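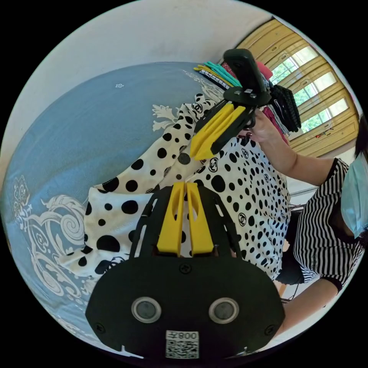
Garment handling at Haltine: notes from a May visit

Haltine takes in returned and secondhand clothing, sorts it, folds it and sends it back out to shops. I went to see the folding side, where the company has been bringing in automation over the past year. I arrived at 9 in the morning and stayed until the afternoon break.

The main hall has two lines. The older one is all hand work: people stand at tables, check each piece, fold it to a card and pass it on. The newer one is built around a folding cell from a supplier called Grallel. Shirts go in flat at one end and come out folded at the other. On the day before my visit the old line had done 700 pieces and the new one 1,036, according to the board by the door. The shift lead told me the gap is smaller when the load is mixed, and the load is mixed most days.

What the cell can't do yet is pick a crumpled garment out of a pile and get it flat. It also does badly with anything thin or slippery. So two people stand at the infeed all day, shaking out and laying down. One of them used to fold. She said the new job is easier on the wrists and harder on the shoulders, and that she misses having a finished stack to look at.

The project meant to deal with the crumpled pieces is called Osagie. The work is done with hand-held grippers that have the same kind of fingers a robot would carry. A person works on a garment with the gripper, and the recordings are used to train the machine. Much of it happens on beds and other soft surfaces, with ordinary clothes, patterned ones included. Prints are a problem for the vision side, I was told. A fold line across polka dots is harder to find than one across plain cotton.

I was allowed to try a gripper on an old T-shirt. It is heavier than it looks, and after a few minutes my forearm knew about it. The trick is to come in low with the fingers open and take only one layer. I kept taking two. The people who do this regularly get a sleeve free in one go, and they stop between garments to rest the hand. Sessions are kept short for that reason.

Pay was the subject that came up most at lunch. Folders on the old line get a piece bonus above 900 a shift. Infeed staff on the new line don't, as the cell sets the pace, so they were moved to a flat rate instead. Some are better off and some are not -- it depends on how fast they were before. People who record for Osagie get the flat rate plus a small addition. Several folders said they would like to do it, but there are more names on the list than places.

I asked whether the old line would close. The answer from the office was that it stays for knitwear, coats and anything with trim. On the floor people were less sure. A second Grallel cell is planned for the Orton site, and staff there have been asked which jobs they would move to.

Visitors can book through the front office. Closed shoes are required, and the tour includes a fair amount of standing. Parking is behind the loading dock, and the gate is locked at the end of the day shift.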